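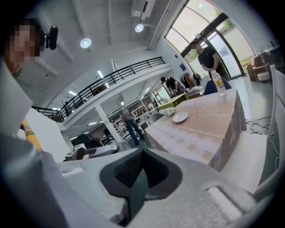

Úna Cullinane asks can we please stop calling it "the hall" as if it were draughty and miserable, it has big glass doors and greenery outside and she for one is happy to sit down there of an afternoon. Fair enough Úna. The downstairs room it is.

Downstairs at Kilgate

Quick one as this has to go out tonight. Oct 30, 2023 and we still haven't finished sorting the place, but a lot better than it was in April. Coats now go on the rack, not over the backs of chairs. Shelving under the balcony is for things that get used — if it hasn't been touched by Christmas it goes to Demissie for the sale. That includes the fondue set. Yes, both of them.

Work table stays a work table. Please don't eat at it. Tea and cake at the square table, the one with the cloth on.

The cloth

Several of you have asked. Pink, beige and white, checked border, bit of curly writing on it. Sumeya Tilahun brought it in and says it is a wipe-clean if you are quick and a boil wash if your not. No hot pans directly on it please. Small white plates live with the cloth, big ones upstairs. We had 70 small plates at the last count and would like to keep it that way, so if one has gone home with you under a slice of something, back it comes, no questions.

Chairs don't match and aren't going to. The light grey one with the curved back is comfy, the white slatted one less so, bring a cushion. Skarphéðinn Bech has offered to re-glue anything that wobbles. Put a bit of tape on the leg and leave it by the stairs for him.

After you've finished at the table: plates washed, crumbs off, bottles taken away with you, chairs tucked in. Five minutes. Mind the cables on the floor while your carrying things.
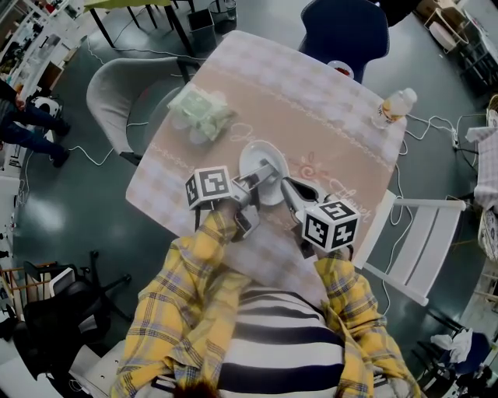
Still wanted

A second cloth, square, any colour, to swap in on wash days. Teaspoons (always teaspoons). A bin with a lid. Rattana Sangkhawat is taking offers, note through her door or catch her on the balcony.

Kitchen fund

3,505 in, 4,000 needed for the new sink and worktop. Getachew Woldemariam has the tin and the list of who has promised what — he will be round. Clunari have held thier price until the end of next month so sooner is better. Thanks all, more when there is more.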